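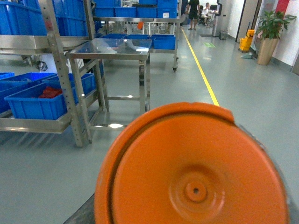 My first mistake with Himwood was thinking the arm would be the hard part. I'd spent most of the winter fretting about motors and joints and whether the whole thing would droop like a tired sunflower, and then it went together in a fortnight of evenings and worked more or less as drawn. Then I asked it to hold something round.

Himwood, I should say, is the name of the robot. It's a fetching machine. You tell it what you want from the crates and it goes and gets it, or that's the idea, and on a good night it does a fair impression of one. It lives at Futwood, the shared workshop on the edge of Pletitz where I've rented bench time for two years now, and it's been built almost entirely out of other members' patience.

If your picture of a shared workshop is a damp railway arch with sawdust up to your ankles (mine was, and I was rather looking forward to it), Futwood comes as a bit of a shock. The floor is smooth and pale and shows up every reflection, there's a yellow line to tell you where to walk, and most of the furniture is stainless steel. It's lovely for people. For a robot with cheap cameras it's a hall of mirrors! Every ceiling light turns up again in the floor and then once more on the table, and for the first month Himwood was deeply interested in things that weren't there. I once watched it reach, very slowly and with real tenderness, for a patch of glare.

I tried the clever fixes first, naturally. I fiddled with exposure, I wrote a filter, I wrote another filter to undo what the first one had done. What helped most was moving a camera down to the wrist, so that when the gripper gets close the camera gets close too, and the thing you're after fills up most of the view. The shiny stuff is still there, only it matters less. The price is that you get a very odd idea of the world. A lid you could carry under one arm becomes a planet.

And it was lids that did for me. A flat-sided box is a kind object. You close on it, the pads sit flush, off you go. A big round lid touches the pads wherever it fancies, and if you're a little off centre it swings round as you lift and leaves you holding it by the edge like a dinner plate. The orange one I practise with has a raised rim, a ring set into the face and a small round boss in the middle with a hole in it, and I tried aiming at each of those in turn. The hole is a beautiful target for the camera, small and dark on all that orange. It's no help whatsoever to the fingers, which can't reach it and the rim at the same time.

So now Himwood finds the hole to work out where the middle is, then goes for the rim. It took me an embarrassing number of evenings to see that the bit you look at and the bit you hold needn't be the same bit. I pick up a saucepan by looking at the soup, after all.

The fingers themselves are on their umpteenth version. The current pads are grey, a bit squashy, and curve in at the tips so they wrap slightly round an edge. I cast them at home in the kitchen, in moulds I'd printed at Futwood, and the kitchen has more or less recovered. If you're doing this yourself, my advice is to make the pads removable from day one. I glued my first pair on. I then spent a whole evening with a craft knife, muttering.

Motors came from Lindqvist, a little surplus dealer across town that sells things by the boxful and won't be drawn on where they came from. Two of mine had stripped gears and they swapped them without a murmur, so I'm a fan. The whole bill, not counting the tools I already had or the biscuits, came to £158. I kept every receipt in a jam jar, mainly so I could say that in print.

What I haven't paid for is the crates. Those were at Futwood already, rows and rows of them on steel racking, and they're the reason I thought of a fetching machine in the first place.

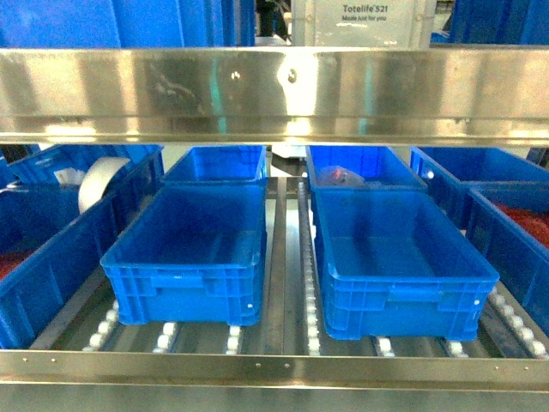
Gravity racking is a clever thing for humans. You pull a crate off the front and there's another behind it on the same little white wheels, so stock gets used in turn and you never have to climb in after anything. For a robot arm, the trouble is those wheels. Anything resting on rollers is, in a sense, already leaving. Himwood would dip into a crate, brush the side wall on the way down and give it a shove, and then go on groping in the place where the crate used to be.

I thought about clamps. I thought about a bar that would drop across the front, and drew it quite nicely, and then realised I'd have to lift it every time a human wanted a roll of tape. In the end I did it all in software, which annoyed me (I like a bracket). The arm looks at the rims of the crates before it goes in, and has another look whenever it feels a knock. If a rim has shifted it backs out and starts again. It's slow. One of the woodturners has asked if it's being paid by the hour.

Colour has been a help and a nuisance, too. Blue crates make splendid backgrounds, and anything red in them practically shouts. Finding red in blue was working by the end of the first night and I went home feeling like a genius. Telling one red thing from the next when they're all in a heap is another business entirely, and I've stopped promising dates for it. White tape is fine as long as it's standing on its edge. Things in see-through wrapping are a nightmare, as the camera sees the thing and the fingers meet the wrapping, and the two of them can't agree on where to stop.

Empty crates caused a row all of their own -- with me, on my own, at the bench. Himwood had no notion of an empty crate. It had only ever been shown full ones, and I'd written the code so that something was always the best guess. Give it a bare crate and it would pick the most promising patch of plastic and try to lift that. Now it's allowed to say there's nothing in there. I can't tell you how much nicer it is to work with since it learnt to give up!

Next on the list is the cable run. At the moment the wires go down the outside of the arm in a loop, and the loop catches on the lower lip of the rack's crossbar if the elbow comes in high. I've got it held out of the way with a bulldog clip and it has to be moved by hand for the far lanes. There's a channel drawn for it inside the forearm, but that means taking the forearm off, and the bolts are the ones I put thread lock on in February because I was so sure I'd finished with them.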